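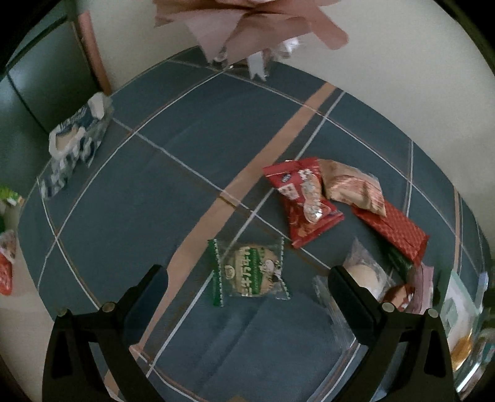 4.2 Do shared snacks on a patterned cloth get eaten differently?

Figure 3. Individually wrapped snacks on the plaid cloth, round table. The packet with green trim has a clear film through which the biscuit can be seen; the red packet is glossy.

A claim made often in the trade literature, and repeated in the Flaltberg report on office snacking, is that people take more from a table when they can see the food through its wrapper. We are not convinced. The Flaltberg work compared clear and printed wrappers, but the clear ones held plain biscuits and the printed ones held something else, so the wrapper and the food changed together. Any difference could come from either. The report gives no breakdown that would let a reader pull the two apart.

Our own table has the same weakness, and we would rather say so early. Figure 3 shows a packet with a see-through film and a red one lying on the same cloth. A guest choosing between them is choosing between colors, shapes and printed characters as well as between a visible biscuit and a less familiar wrapper. We logged 278 choices over the two rounds at the Kurelano site, and we do not think that number rescues the design.

The cloth is a second problem. Earlier authors describe their tables as "neutral," a word that is hard to take seriously once one has tried to find a neutral tablecloth. Ours is a dark slate-blue plaid with thin pale lines and a wide tan stripe running across it on the diagonal. A red packet stands out against that blue. A pale biscuit under clear film may stand out too, though in a quieter way, and we have no measure of how much. The Dremum group used a white cloth and reported a strong preference for red wrappers. They put this down to the wrappers. It could as easily be the white cloth.

Placement is also poorly handled in most of the work we read. Packets are said to be "scattered at random," but a person setting a table does not scatter at random. On a round table the center fills first, and packets with a stiff seal tend to be turned so that they lie flat. We asked our hosts to set things out as they would at home in February, when visits are frequent, and we did not correct them. This makes the setting more like real life and the results harder to read. We accept the trade, but we do not claim to have solved anything by it.

One finding from Xia we do find believable is that guests read the writing on a packet less often than they say they do. In our second round, guests who told us they had chosen by flavor were often unable to name the flavor when the wrapper was covered. The sample is small, the question was asked right after eating, and a polite guest may give whatever answer seems to be wanted. We report it here as a reason for caution with self-reports, including the ones used in Section 4.3.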